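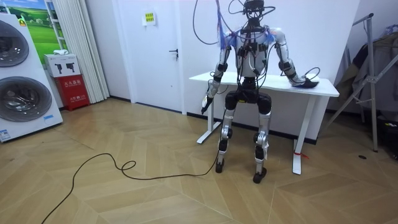
Rule three was too long, the voice from Dasuvden said over the speaker, and people in a hurry would read the first half and stop. I wrote that down. I had been writing things down since eight that morning, and the coffee was gone.

"Which half should they read?" I asked.

"The half about standing clear."

I moved the half about standing clear to the front. Rule three now said: Stay out of reach of both arms until the operator has called the stop and a second person has repeated it. The old first half, on how to file the form afterward, went to the back of the manual with the other forms.

Cimdale had 25 rules by then. Bomum, across the river, had 290, and their people were proud of it. They had brought the binder to our meeting in July and set it on the table, and it took up the place where the sandwiches were supposed to go. I read it on the bus home. Rule 112 told you to follow rule 96. Rule 96 had been removed.

Ours had started as a sheet of paper taped inside a cupboard. Keep cables off the walking path. Clear the table before an arm moves over it. Say out loud what you are going to do. My old boss wrote them with a marker after the second accident, and for years they were enough. Then the Xavier line came in and the insurance people wanted each rule numbered and dated, with a name beside it.

"Next is cloth," said the voice.

"What about it?"

"You let them train on cloth with no force limit in writing."

"Everyone knows the limit."

"Then it won't take you long to write it."

I took the stylus and wrote it. Soft goods: lowest grip setting, one item at a time, no hand near the item while the gripper is closed. I thought of my sister's hands, and how she would reach in to straighten a corner without thinking, the way you would with a child making a bed. I added a line. If the fold is crooked, leave it crooked until the stop.

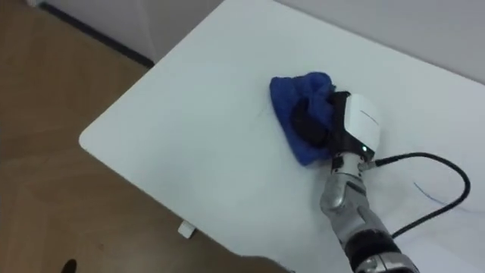 The voice asked me to read the whole page back, so I did, slowly, with the numbers. At rule nine I heard typing. At rule fourteen there was a cough and a request to change "should" to "must." I changed it. I changed it in the next four rules as well, before I could be asked.

"How many copies go out?" the voice wanted to know.

"2000."

"And how many people will sign?"

I said all of them would. It was on the form.

"I meant how many will read it."

I had the page open in front of me, and I looked at rule three again. It was one sentence now. I took out the word "both," then put it back.

"Send it to me tonight," the voice said. "I'll have comments."

I said I would, and went to see if there was any more coffee.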